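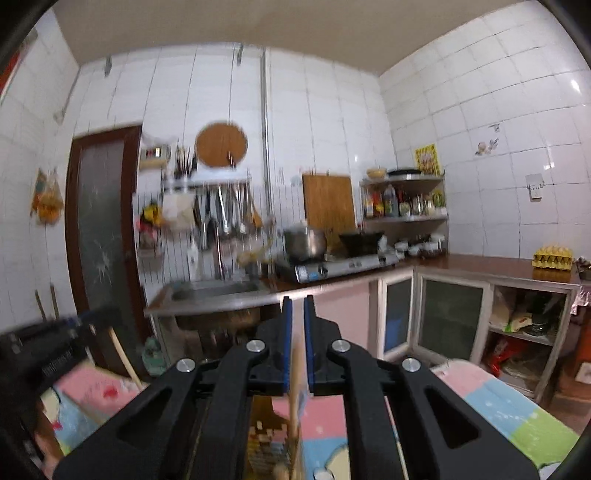 The day's list comes through at nine, and Emilian Zamfir reads it on his phone before he takes his coat off. Pick up a stick from the floor. Put it down. Open a cabinet door, close it, open it again. He will do most of the list in other people's kitchens, with a gripper in his right hand, and everything the gripper does is recorded.

Zamfir is 41 and works for Brulora, a firm that collects household movements for companies building domestic robots. Until last September he cleaned flats for its parent company, Nivenberg, and was one of 587 cleaners on its books. When Nivenberg set up Brulora it asked its own staff first. Cleaners know how to be in a stranger's home, the thinking went, and they know where things get dropped.

The tool has two fingers with blue pads on the inside, closed by squeezing a handle. It is slower than a hand. Thin objects are the worst. "A stick on a soft mat, you would pick that up without looking," Zamfir says. "With this you come down straight, you close, and half the time you get the mat." A failed grasp is kept and labelled as a failure. New starters find that hard, he says, and want to delete it and go again.

A collector is expected to log 500 usable grasps in a week. Under the old contract the measure was flats finished, and a fast cleaner could go home early. Now the software, called Dirkel, rejects anything done too quickly, so speed gains nothing. Zamfir's knees are better and his wrist is worse. He wears a support on it after lunch.

Pay is slightly higher, and the hours are fixed. What has gone is the tip at the end of the month, and also some of the talk. Householders used to chat while he mopped. They are now asked to stay out of the kitchen during a recording, and most sit in the next room with the television turned down.

Not everyone moved across. Several of his former colleagues refused, saying they would be training their own replacement. The union branch at Nivenberg has asked for a written promise that no cleaning job will go before a robot has passed a trial in 2,000 homes. The company has offered talks — so far there have been two meetings and no text.

Zamfir signed the union's letter and kept the new job. He has seen the robot once, at the Zepeda test house, where it took a long time to put a spoon in a drawer. "It came down straight," he says. "Like we do."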